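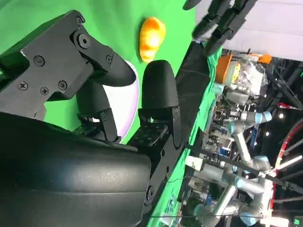
Notebook entry, Moston bench, dual-arm cell
April, opened 9:40 a.m.

Subject: unplanned finger contact and protective stop during the plate-and-food task, episode 1286.

Status at time of writing: cell stopped, both arms powered down, bench held for inspection. No person was inside the marked area. No injury. Damage limited to the left gripper, as set out below.

The task under test was the standard table-clearing sequence. The left arm picks up the croissant and places it on the plate; the right arm waits at its park position until the left gripper has opened and withdrawn. The policy was the Tanari build from the end of last month, with no changes to speed or force limits.

In episode 1286 the right arm left park before the left gripper had withdrawn. The fingers of the two grippers met over the green cover. The left controller reported a torque fault on the wrist joint and stopped. The right controller did not stop. It continued on its path for 499 milliseconds, according to the log, until the operator pressed the stop button. This second point is the serious one. The contact itself was light and would have been entered as an ordinary failed episode.

Expected behavior: a fault on either controller opens the shared stop line, and both arms halt within 100 milliseconds. This has been the rule for the cell since it was commissioned, and the safety sheet states it in those terms.

Checks carried out before lunch, arms unpowered:

Left gripper, finger brackets. The lower bracket had shifted on its dowel. Both fingers still close, but the pads no longer meet square. Bracket to be replaced, not adjusted.

Left gripper, mounting plate. All hex-socket screws checked with the torque driver. Two were below the value on the assembly sheet. It is not possible to say whether they were loose before the contact. The weekly sheet has no line for this plate, and one has now been added.

Camera mount. No movement found. Calibration will be repeated in any case once the bracket has been changed.

Stop line. Continuity was good from the left controller to the junction box and from the operator button to the junction box. It was open from the junction box to the right controller on the fault input only. The button input on the same controller was good, and for that reason the daily button test had passed every morning. The daily test does not exercise the fault input at all.

Cause of the open circuit: the connector at the Grollico relay had been seated one position over. The relay was last handled when the harness was rerouted behind the equipment rack. The change record for that work lists 14 connectors removed and 14 refitted, with no functional test afterward.

Cause of the early departure from park: not yet known. The release signal appears in the log ahead of the gripper-open message, which should not be possible under the present ordering. The Matubbar scheduler logs have been copied to the shared drive for comparison. Until this is explained, only single-arm work is permitted in the cell.

2:15 p.m. Connector reseated and the housing marked with paint across the joint. A fault was forced from the left controller with both arms at low speed and clear of each other. Both arms stopped. The test was repeated from the right controller with the same result. Stop times are to be taken from the log and entered here - the display on the bench is not accurate enough for this purpose.

Open items:

Replace left lower finger bracket; repeat camera calibration.
Add a forced-fault test, from each controller, to the daily sheet.
Require a functional test of the stop line after any harness work.
Mark episode 1286 as excluded from training data. Keep the raw recording.
Review earlier two-arm episodes for release signals out of order.

Colleagues using the cell are asked to leave the tag on the right arm's supply switch until the scheduler item is closed in this notebook.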